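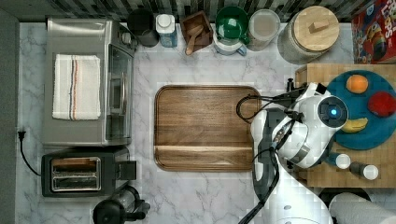

Brurik two-slice toaster: eight weeks of crumbs

I'll start by saying I didn't want to write about a toaster. I wanted to write about the big glass jar with the wooden lid, but I've only got one of those and there's not a lot to say (it holds things, the lid comes off, I like it). The toaster, on the other hand, has caused more conversation in our house than any appliance we've owned, so here we are.

It's a Brurik, the plain two-slot one, bought in July from the Nolo outlet in Girkasville. It was meant to be a stopgap. We already have a toaster oven, and for years I told anyone who'd listen that a toaster oven does everything a toaster does. Well, it does, but it takes an age, and you have to bend down and peer at it, and if you wander off to find your shoes you come back to a roof tile. Ziad Atallah, my brother-in-law and a man of strong breakfast opinions, stayed with us for a week and by the third morning he'd offered to drive me to the shop himself.

So, the good stuff first. It's quick! Ordinary sliced white on setting 2 comes out properly golden on both sides, and it does the second round at the same colour as the first, which my mum's old one never managed (hers got angrier with every slice). The slots are wide enough for a fat crumpet and most bagels, as long as you've cut the bagel evenly. I never do, but I can hardly knock a star off for that. The lever has a nice firm push to it, and if you lift it a bit further at the end the toast rises enough to grab without burning your fingertips. Small pieces like muffin halves still need a bit of fishing about. Please unplug it first.

It also doesn't take up much room, and room is what I haven't got. Our worktop is one of those pale marble-patterned ones that looked enormous when the kitchen was empty and has been shrinking ever since. The toaster fits along the front of the toaster oven, side on, and I keep the wooden chopping board flat behind it so the bread can go from board to slot in one move. The tea towel lives on top of the toaster oven, folded. I do whip it off when the oven's on, before anybody writes in.

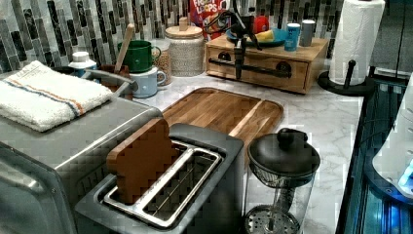
Wooden bread in the left slot, chopping board behind, French press on the right.

The toy slice belongs to my daughter's play food set, and it's a surprisingly good fit for a real slot. She runs a café most afternoons and I am her worst customer. House rule: the plug is out before the café opens, and the wooden slice comes out again before the plug goes back in. I check the slots every single morning now, and if you have small children and play food I'd suggest you do too.

Now the grumbles. The cord is short. I measured ours at 100 cm, and by the time it's gone round the corner of the toaster to the socket there's nothing left to play with. If your sockets are at the wrong end you'll be rearranging the whole counter, as I did one very cross evening. Then there's the crumb tray, which slides out from the back and sticks every time, so you pull and pull and then it shoots out and the crumbs go down behind the cereal. I've taken to emptying it over the sink with the whole toaster tipped up – not elegant, but it works. And the dial moves if you so much as brush it with a sleeve. Setting 4 is charcoal. You've been warned.

I did look at the Byun before buying, the one with the long single slot. It's lovely, and it takes a slice from a proper sourdough loaf without any trimming, but it was nearly double the money and too long for the gap. If you buy your bread from a baker and have a bit more counter than me, go and have a look at that one first.

Would I buy the Brurik again? Yes, I think so, though I'd want to hold the crumb tray in my hands before paying. Four stars out of five. Ziad says three and a half, but he toasts his from frozen and then complains that it's pale in the middle.

Updated 11th September: the crumb tray is slightly better after I rubbed a drop of washing-up liquid along the runners and wiped it off again. The cord is exactly as short as it was.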